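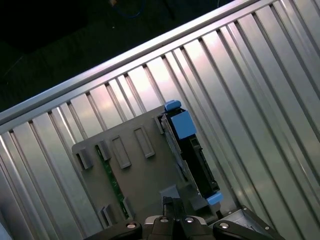 Ticket 378
Site: Doltolwood workshop, demo bay
Reported by: bay crew
Priority: high (open day)
Status: open, workaround in place
Subject: Drive swap demo stops on approach, open day visitors due 1:30 pm

Problem
Arm runs the home move fine, comes down to the panel, then stops with the fingers short of the drive. No fault light. Controller says "waiting on target" and sits there. Happens on the drive step only, the board step hasn't failed yet. We have a school group and the Van der Linden people coming through this arvo so need something that runs start to finish, even slowly.

Setup: fixture panel with one drive and the green board, on the ribbed bed. Plurnness sequence, open day version. Last changed in July when we added the slow mode for visitors.

Log

9:10 am - First dry run. Stopped on approach. Cleared, re-homed, same again.

9:25 - Power cycled controller. No change. Checked the e-stop loop while I was there, fine.

9:40 - Reloaded the sequence from the backup stick. Same stop, same spot. So probably not a corrupted file.

9:55 - Turned the bay lights down on one side. The metal throws a lot of glare, bright stripes all along the ridges. Got 2 good approaches then back to the same stop. Better than nothing.

10:20 - Jogged in by hand to check nothing is physically in the way. Fingertips just below the plate, near the green board strip, blue latch and release pad at the far end of the carrier. Clear path as far as I can tell. Sent this one to Grasumeck support with the log. 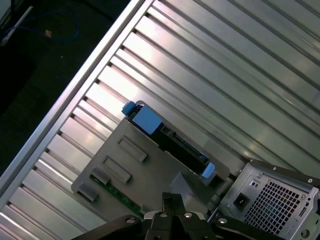
Grasumeck support replied that they'd look at the target colour settings before touching anything mechanical. Their reading of the log is that the arm loses the blue latch when the background behind it gets too bright, and the open day version has a tighter colour band than the standard one. Asked us to widen it, leave the lights as they are and run it again. Also asked if the slow mode timeout got changed in July. It did. Sorry, should of put that in the ticket.

10:50 - Widened the band as per Grasumeck. Approach completes. Timeout put back to 7 seconds from 2.

11:05 - Ran again with a cardboard shade propped along the rail. Approach OK with and without it. Took it away, looks awful and the kids will want to know what its for.

11:30 - Panel turned upright against the ribbed wall for the afternoon so people at the rope can see. Drive in its holder with the blue handle at the top, green board over to the right in its clips. Re-taught the approach from below. Fingers come up to the bottom edge of the panel and hold there, which is where I want them for the talk.

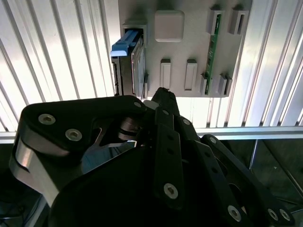

Workaround for this afternoon
Use the widened band. Don't load the backup stick copy, it still has the old values.
Lights stay down on the window side. Tape over the switch please.
If it stops in front of visitors: pause, re-home, resume from the approach step. Do not restart the whole program, takes forever.
Keep everyone behind the rope while it re-homes, Van der Linden lot included.
Whoever is on the pendant stays on the pendant. Someone else does the talking.

Still open
Proper fix for the colour band so it holds with all the lights on. Grasumeck want a full log from a failed run, will pull one after pack-up.
Rename the files on the stick.
Leaving ticket open until the 4 pm group has been through.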